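MINTHORPE HOUSEWARES ASKS SHOPPERS TO MEASURE FIRST, BUY SECOND

New countertop guide takes a hard look at spice racks, including the company's own

MINTHORPE, May — Minthorpe Housewares has published a free guide to countertop spice storage that opens with a question the trade prefers to skip: do you need a rack at all?

The guide, "Before You Buy a Rack," draws on 956 replies to a questionnaire mailed to the company's customers over the winter. Of those, 265 said they had bought a spice rack and later stopped using it. The complaints were dull and consistent. Jars were too tall for the shelf. Jars were too wide for the rail. The rack sat on the counter holding four things while the rest stayed in the cupboard where they had always been.

Minthorpe sells racks, so readers are invited to treat the figures with the same suspicion they would bring to any store's survey. The replies came from people who already shop with us and who felt like filling in a form. They say little about how the rest of the country keeps its paprika. We print them anyway, because the complaints match what comes back to our returns desk.

The company has also changed the way it writes product listings. The word "universal" has been taken off 61 pages, along with "fits any kitchen" and "holds all your favorites." Each listing will now give the inside height, the usable depth and the width between uprights. Outside dimensions stay, but lower down the page. A buyer who wants to know if a jar will go in has little use for the size of the carton.

Two new lines are covered by the change. The Skevau is an open countertop frame, and the Massawe is a narrow wall shelf. Neither will be sold with a promise about how tidy a kitchen will look afterward. Hornix, the company's glass jar line, will carry its full height with the lid on, a number that was missing from earlier listings and caused a good share of the trouble.

The guide asks shoppers to do the following before ordering anything:

Measure the tallest jar you own, lid included.

Measure again with your hand on it. A jar that fits a shelf by a hair is a jar you will knock over.

Check how far the counter runs under the cabinets, and leave room to lift things out.

Throw out what is stale, then see how much storage you still want.

On open frames, the guide is lukewarm. They are easy to reach into from several sides and simple to wipe down. They also hide nothing. A collection of mismatched jars looks exactly as mismatched inside a metal outline as it did on the bare counter, and customers hoping for a magazine kitchen are told so in the second paragraph. A tray at the bottom with a raised rim may help contain spilled powder, though someone still has to clean the tray.
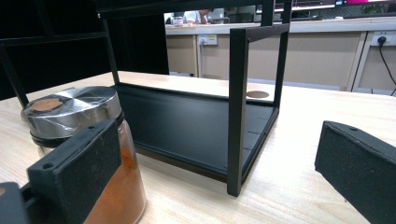
A glass jar of orange-brown powder beside an open black metal rack on a light wooden tabletop.

Labels get a short section of their own. The guide suggests the side of the jar for a shelf at eye level and the lid for a drawer. It advises against buying a label maker until handwritten labels have lasted a month. Plastic wrap over a lid is treated as a matter of taste. Minthorpe has seen no evidence that would persuade it to recommend the habit or to talk anyone out of it.

The guide makes no claim that a rack keeps spices fresher. Several makers have suggested as much over the years — Minthorpe did so in its own catalog — and the company could find nothing in its files to back that up. The wording has been dropped.

"Before You Buy a Rack" runs to 7 pages and is available at the counter in every Minthorpe store or by mail on request. No purchase or email address is required. Revised listings for the Skevau, Massawe and Hornix lines will appear by the end of May, with the remaining storage pages to follow as the measurements are checked.

About Minthorpe Housewares

Minthorpe Housewares sells storage, jars and small kitchen goods through its own stores and by mail order. Press copies of the guide and a full list of amended listings can be requested from the Minthorpe press desk.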